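Can You Teach a Robot by Holding Its Hand?

People at a company called Rellora say their robot "learns just like you do." Does it? Be a little suspicious.

To show it a job, a person picks up a gripper, a tool with two fingers like the robot's, and does the job with it. A camera records everything. Then the person does it again. And again. For one small task, putting a snack in a box, they did it 296 times.

How many times did someone have to show you?

The robot's computer hunts through all those recordings for patterns. Then it tries to copy them.
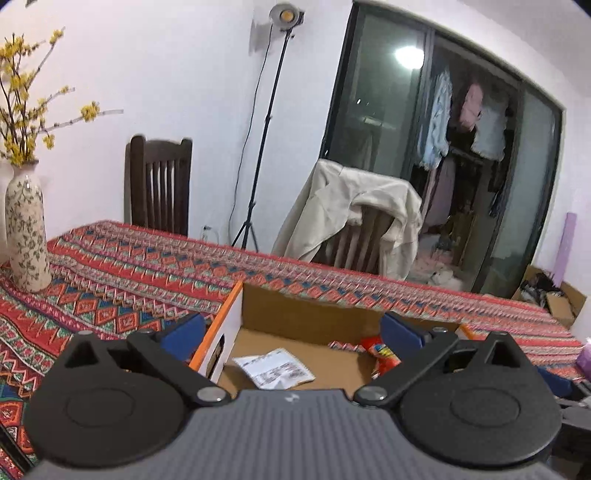
Copying can go wrong. Move the box to a new table and the robot may get mixed up, even if a toddler wouldn't. On its first test it missed 83 times. So when an ad says a robot "understands" snacks, ask what happens when the snack is a different color, or upside down.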